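Sorting and Storage of Loose Cables in a Shared Workroom
Project report, Florno course, Zistthorpe
7 April 2021

1. Starting condition

Loose cables in the workroom are kept together and taken out as one pile. The tangle on the wooden table is mostly thin black cords in overlapping loops, with a coiled white USB cable woven through them.

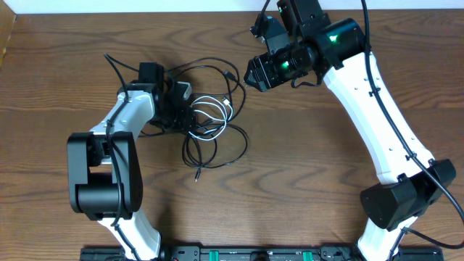 2. Method

Each pile was separated by hand on the table. The free plug ends were found first and drawn outward. Loops were then opened from the outside of the pile – pulling on a cord before its plug was free tightened the rest. Two methods of storage were compared:

Method A: flat coil, closed with a hook-and-loop strip, laid in a Tokov drawer tray.
Method B: flat coil, no strip, hung on a Papadopoulos wall hook.

Cords were coiled to a diameter of roughly 90 mm. Both methods were used for 6 weeks under normal borrowing.

3. Results

Cords stored by Method A stayed separate in the tray, apart from two that had been returned without a strip. Under Method B, thin cords slid off the hook and caught on their neighbors. Thicker cords hung without trouble.

4. Remaining work

Labels have not been tested. A second trial is planned for August, with the strips fixed permanently to the cords.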